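The Waiting Part

When I took the job at Prernlow I told my mother I would be working on robots, and she told the whole street, and for the next year I had neighbors asking me over the fence if the robot could do windows. I never had the heart to explain that I hardly touched the robot. I looked after a program called Josolska, and what Josolska did was sit between the people who recorded and the people who trained, and tidy up. It took in what the grippers saw and where the hands went, lined up the clocks, trimmed off the dull bits, and passed the rest along.

Kazue Fujimoto did the recording. She had come to us from a framing shop in Rernham, and she could sit at that table a whole morning, a gripper in each hand, and never once sigh.
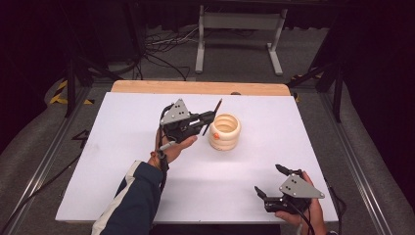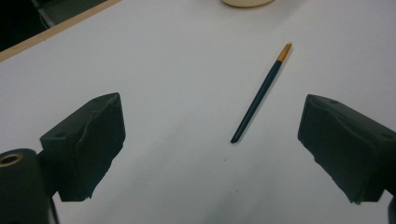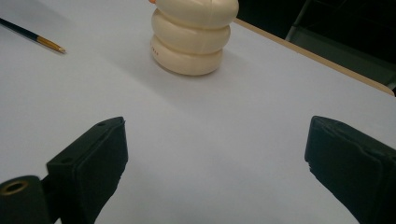
The white table. Both grippers and the ringed cup are in the first one.

The task that June was as plain as they come. Pick up the thin thing, put it in the cup. We had tried it with every thin thing in the building, and Kazue had opinions about all of them, and she had opinions about the cup too, which she called the snowman although it had no face and no hat.

I should say what had gone wrong, and I'll try to keep it short, though Leena Pelkonen used to say I couldn't give directions to the restroom without starting at the founding of the town. The arm in the next room had learned the task from Kazue's recordings, and it had learned it badly. It went down to the table fine. It picked up fine, most of the time. Then it swung over to the cup and shoved the stick at the rim as if the cup had insulted it. Over went the snowman. Renji Wada, who trained the models, had a towel laid along the edge of the bench so that the cup would land on something soft, and by the middle of the month the towel had a dent in it.

Renji thought it was the demonstrations. He was a kind man and it took him two days to say so, and when he did say so he said it to me, in the hallway, in the voice people use for a death in the family.

"I think she may be rushing," he said.

"Kazue?"

"I looked at the trajectories. She comes in over the cup and goes straight down. There's no settling at all. The model is only copying what it gets."

Now, I had eaten lunch across from Kazue for most of a year. I had watched her peel an orange. There are glaciers that rush more than Kazue Fujimoto, and I said something like that to Renji, and he lifted his hands and said he could only go by the numbers.

So I went and watched her work. I was ashamed, sitting down on the stool by the curtain, at how long it had been since I'd done that. When you look after a program you come to believe that the world begins where your program begins, at the folder where the files arrive, and you forget there's a room before the folder, with a carpet and cables and a person in it who would like the heating turned up.

She closed the fingers on the stick and lifted it. She brought it across. And then, with the lower end of the stick a little way above the cup, she stopped. She stopped completely. I could hear the fan in the computer under the bench. Then she let it down, opened the fingers, and drew back.

"What's that you do?" I said. "Before you let go."

"I wait," said Kazue.

"What for?"

She thought it over. She gave every question the same amount of thought, even whether you wanted milk. "It swings," she said. "You hold it by one end and the other end has ideas. So I wait until it's finished. And then I look down into the cup, and then I'm sure, and then I go." She set the gripper on the board. "At the shop it was the same with glass. Mr. Hoshino wouldn't let you lower the glass until you'd stood there with it. He used to say he could hear if you hadn't."

"How long do you wait?"

"Until it's finished," said Kazue again, patiently, as if I might be a little slow.

I went back upstairs with a feeling in my stomach that I hope you never have, and if you've ever written software for other people I expect you have it now.

I've said Josolska trimmed the dull bits. That had been my first real piece of work there, and I'd been proud of it. People who record all day stop to scratch their noses. They put the grippers down and reach for their tea, they get called to the phone, and all of it goes on the disk, and Renji had complained (quite rightly!) that his models were learning to sit and stare. So I'd written a rule. If neither hand moved more than a hair for 19 frames, the stretch was idle, and out it came, and the two ends were joined so smoothly you'd never find the seam. I had even drawn a little pair of scissors for the log window. Haruna Murakami at the next desk had admired the scissors.

I opened the newest recording in its raw form, before my scissors had been at it, and played it beside the trimmed one. In the raw one the stick came across, and stopped, and swayed, and the sway got smaller, and then there was a quiet spell, and then down it went. In the trimmed one it came across and dropped. There was no quiet spell. I had taken it out and thrown it away and sewn up the hole, and I'd done it to every single one she had ever made.

There were 929 of them.

I'd like to tell you I stood up and announced this. I went and made a cup of tea, and drank it at the window where the bikes were, and thought about Kazue in that room every morning, carefully waiting, and the waiting going straight into the bin. Then I went and told Leena.

Leena didn't shout. She was from a long line of people who didn't shout, and she just leaned back until her chair creaked. "Do we have the raws?" she said.

"We have the raws."

"Then it's an afternoon's work and a long night for the computers. Who have you told?"

"You."

"You'll want to tell Renji before he talks to Kazue about rushing," said Leena. I hadn't known she knew about that. I took the stairs two at a time.

It wasn't an afternoon's work, of course. Taking the rule out was one line, but then all the noses and the tea came flooding back in, and Renji was very polite about it and I could see he was suffering. Haruna was the one who got us unstuck. She had been listening with her headphones on, which she did, and she slid one side off and said, "Is it holding anything?"

"Is what holding anything?"

"The gripper. When she stops for tea, are the fingers shut on something?"

We had the finger widths in every recording. They had been sitting there the whole time, a neat column of numbers that my rule had never once glanced at. A still hand with open fingers might be resting. A still hand with something in it was busy, and Josolska had no business touching it. We wrote it that way, the three of us crowded round my screen with Haruna typing because she was fastest, and we ran it on a handful to check, and there it was, stretch after stretch of Kazue doing nothing visible at all, marked KEEP.

It missed 13 places where she'd been called away in the middle with the stick still in the jaws, and had simply stood there holding it while somebody talked to her about the parking. I cut those by hand. I listened to none of the audio, there wasn't any, but I could tell from the way the stick drooped that the talk had gone on a while.

Renji started the training before he went home and I stayed on, though there was nothing for me to do. You can't help a model along by sitting next to it. I ate some crackers. I changed the little scissors in the log window, because I couldn't look at them any more, and then I couldn't think what to put there in their place and left it blank.

The next morning we all went into the arm's room, and Kazue came too, in her coat, since she'd only just arrived. She didn't often come in there. She said the arm had a way of turning toward you. Renji had put out the cup and the stick and had left the towel where it was, out of caution.

The arm went down and picked up the stick. It brought it across. Over the cup it slowed, and then it stopped, and I heard Haruna breathe in through her nose. The stick swung a little at the bottom. The arm held where it was. It held for so long that Renji bent to look at his screen to see whether it had crashed.

"Leave it," said Kazue. "It's not finished."

And it lowered, and the fingers came open, and the stick leaned over against the inside of the cup with a click. Renji made a noise I won't try to spell.

Kazue unbuttoned her coat. She walked around the bench and had a look at the arm from the other side, and then she bent and looked down into the cup, exactly as she did at her own table.

"It's a bit slow," she said. Then she went to see about the heating, and Renji set it up to go again.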